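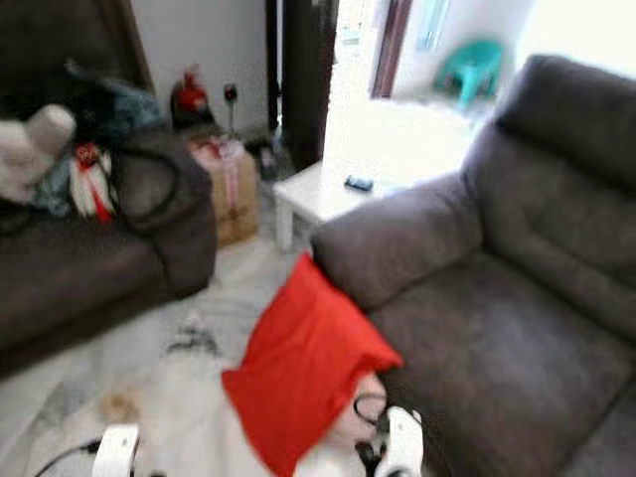

A grey armchair and a dark brown sofa.

Apr 24, 2025
By Clullent News Desk

The Drovesside growers' association has opened orders for Pasaribu, a feminised Indica seed first shown to members in February. Packets hold 10 seeds and the first release is limited to 500. The variety flowers indoors in some nine weeks and remains compact. Orders are restricted to adults in countries where cultivation is permitted, with a limit of two packets each. A second variety, Wovov, will follow after further germination tests.

Comments

mossy_pot: Any word on outdoor use further north?

Tern12: Ordered two. The last Indica they did stayed nice and short.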